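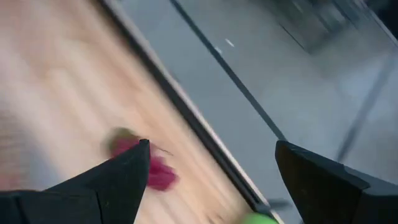

Figure 2. Light wooden surface with a dark edge, grey surface to the right.

4.2 Shared staffing across the merged sites

Before the merger, each of the four hospitals in the Flenda group kept its own list of nurses and care assistants who were willing to take extra shifts. The lists were held in different ways. Plever, the largest site, used a spreadsheet that one person in the staffing office kept up to date. Keko used a paper book at the main desk and a telephone. The two smaller sites relied mostly on ward managers ringing people they already knew. When a shift could not be filled from the local list, the manager went to an outside agency, and the cost was charged to the ward.

The merger agreement said that the group would set up one staff bank covering all sites. It did not say how shifts should be shared out, what staff would be paid for travel, or who would decide when two wards wanted the same nurse. These points were left to the first year of joint running, and most of what we report in this section comes from that year.

The shared bank opened in February. Staff on the old local lists were asked to register again through Kubo, the rostering system that Plever had already been using for its permanent staff. Registration took longer than the group had planned for. Training records were stored under different headings at each site, and a certificate accepted at Keko was sometimes turned down at Plever on the grounds that the course had a different name. The staffing office dealt with these cases one at a time until the early summer, when a common list of accepted courses was agreed. We were given this list but not the earlier ones, so we cannot say how much the standards themselves differed.

We drew on two sources. The first was the Kubo shift record, which shows when a shift was posted, when it was taken, the home site of the person who took it and whether it went to an agency in the end. After removing duplicates and cancelled postings we had more than 2,000 shifts to work with. The second was a set of 56 interviews with bank staff, ward managers and people in the staffing office. Interviews were held at the place of work or by telephone, and most fell in the early afternoon, between the end of one shift and the start of the next.

The shift record shows that staff moved between sites less than the group had expected. Most shifts were taken by someone whose home site was the one posting the shift. Movement was mainly in one direction, from the smaller sites towards Plever. Very few Plever staff took shifts elsewhere, and those who did tended to go to the same ward each time. Night shifts were the hardest to fill from another site, and they made up much of the remaining agency use.

Travel was the reason given most often in interviews. The group paid a flat sum for any shift worked away from the home site, whatever the distance. Staff at Keko thought this fair, as the road to Plever is direct and there is a bus. Staff at the smaller sites had a longer journey with no bus after the evening handover, and several said that the payment did not cover their fuel. Parking came up nearly as often. A permit issued at one site was not valid at the others until the second half of the year.

The second reason was unfamiliar wards. Bank staff described arriving at a site where they did not know the door codes, where the supplies were kept, or whom to ring about a patient who was getting worse. Some wards had a short sheet for new arrivals and others did not. Managers were aware of this. A few told us they would sooner leave a shift open for a local nurse until the last moment than have to show somebody round during a busy morning. This may explain part of the pattern in posting times, where shifts on certain wards were released to the whole group only a few hours before they began. The record does not give a reason for late release, and we have not tried to separate these cases from ordinary sickness cover.

Views of Kubo itself were mixed. Staff who had used it at Plever found little to complain about. Those coming from the telephone system at Keko missed being able to ask questions before accepting a shift, such as whether the ward was short of other staff that day. The staffing office kept a telephone line open for this purpose, but it closed at 9 in the evening, and shifts for the following morning were often posted after that.

Pay rates were brought into line at the start, with one rate for each grade at every site. This removed an old difference under which Plever had paid slightly more for weekend work. Interviewees at the other sites mentioned the change as an improvement. Those at Plever raised it less often than we had expected, perhaps because their rate was protected for the first year.

Two limits apply to these findings. Agency shifts booked directly by a ward, outside Kubo, do not appear in the record, and managers gave us different accounts of how common this was. We also spoke only to people who had registered with the new bank. Anyone who had been on a local list and chose not to register again is missing from the interviews, and their reasons could well differ from those reported here. The effect of the shared bank on agency spending is taken up in Section 4.3.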